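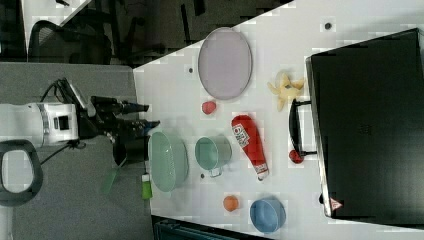
Colander, mug, ketchup: part of the toy kitchen at Sevley.

Abimbola Adebisi has strong opinions about ketchup. The pretend sort, she says, is the first thing any child reaches for and the last thing any parent wants to borrow, and she has spent two years trying to work out why.

"It's the squeezing," she says, when I ask. "There's nothing in it. There has never been anything in it. They squeeze it over everything for forty minutes and then they want to wash up."

Adebisi looks after the play kitchen at Sevley, the toy library above the old carpet shop, where families can take home a bag of crockery and plastic groceries for three weeks at a time. The full collection runs to 292 pieces. I know this because it is written on a card by the door, and because she told me twice before I had my coat off.

She used to work in a real kitchen, a hotel one, and says the transition has been smoother than people imagine. "You still can't find the lid. There's always somebody crying."

Her tastes are firm. She likes pale crockery because children can see what's on it, and she has a soft spot for the lavender plate, which she calls the good china. Red food does well on it. Brown food, in her experience, is ignored. A very detailed baked potato came in two winters ago and has been borrowed once, by a man she suspects of having no children.

"Strawberries, I can't keep in," she says. "If I put out a strawberry, it's gone. People check their pockets when they get home and bring it back looking ashamed."
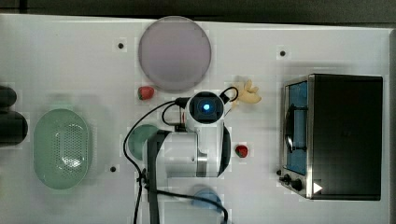 The trouble with bananas

I had not expected to spend so long on fruit. Adebisi, though, thinks most toy food is badly judged, and the banana is where it goes wrong first. Make it too neat and it becomes a telephone. She has watched a whole afternoon's cookery collapse because one child had taken a call.

"You can't get them back after that," she says. "They're in business. They've got meetings."

Her colleague Ayodele Adeleke, who is mending a shopping trolley in the corner and has so far said nothing, looks up. "The pepper's worse," he says. Asked how, he goes back to his wheel.

They disagree about colanders too. Adeleke considers them hats. Adebisi considers them the most useful thing in any toy kitchen, because they can be a sieve, a boat, a cot for a small bear and, she concedes, a hat. What she won't have is one with a long handle. "That's a weapon," she says. "I've seen it." 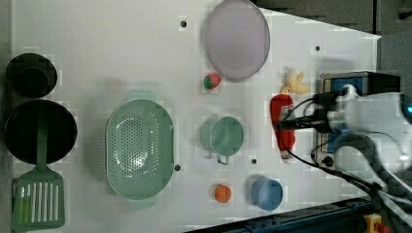 Matching sets are a subject on which Adebisi can go on for some time. She doesn't believe in them. A donor from Geltton once offered a whole kitchen in a single shade of beige, down to the peas, and she turned it down by return of post. The mixture she prefers has a black pot and frying pan, like something from a proper hob, with a slotted spatula in a green no restaurant would put up with, and a mint-green measuring cup near the colander. "My mother's kitchen never matched," she says. "She fed nine people out of it. Who is the beige one for?"

The spatula, I learn, is contested. Children fight over it in a way they don't fight over the pan. Zainab Akande, who brings her twins in most weeks in March when the park is a bog, has asked more than once whether a second could be found. Adebisi has refused.

"If you have two, they fence," she says.

I ask what she would buy if somebody left Sevley some money. She thinks about it, and I brace myself for a cooker. She would like more small cups, she says, in any colour, and an onion. People never make an onion. Adeleke, from the corner, says he would like some wheels.

Before I go she asks me what I would cook, given the run of the place. I say an omelette, and she points out that they haven't any eggs. I settle for an orange, in a bowl, with ketchup.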